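Skamside Laundry Room to Reopen With Shelves, Hooks and a Towel Amnesty

RUNDTHORPE, 29 Aug 2024 – The shared laundry room at Skamside, a building of 78 apartments and a good many more opinions about fabric softener, reopens next month after a refit that ran 7 weeks. Residents who have been washing in their bathtubs may stop.

The work was carried out by Ostport, the property firm that has managed Skamside since February. It covers new folding counters, 45 numbered shelves and a wall of hooks at a height people can reach without a chair.

Ostport is also opening a towel exchange. Over the years the old room took in 961 towels that went home with no one, and they have been washed, sorted and stacked by size. Residents can claim their own or adopt a stranger's. Pink, gray and white are well represented. Frayed edges are no bar to entry.

"We held a meeting about parking and four people came," said Felicidad Gatchalian, building manager at Skamside. "We put up a note about towels and I had to find more chairs." 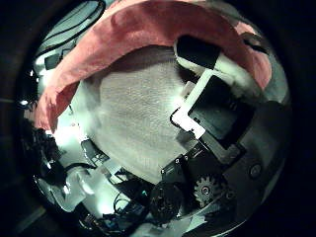 How the Exchange Works

Bring a clean towel, take a clean towel. Bath sheets count as one, however large, and washcloths may not be pooled to make up a bath sheet. Gatchalian will settle disputes and has asked that there be fewer of them than last year.

Anything left at the end of the first month goes to the Marquez animal shelter, where the standards for matching sets are said to be relaxed.

The room will be open daily from 7 in the morning. Shelf numbers can be picked up at the Skamside front desk. Press visits can be arranged through the Ostport office in Rundthorpe.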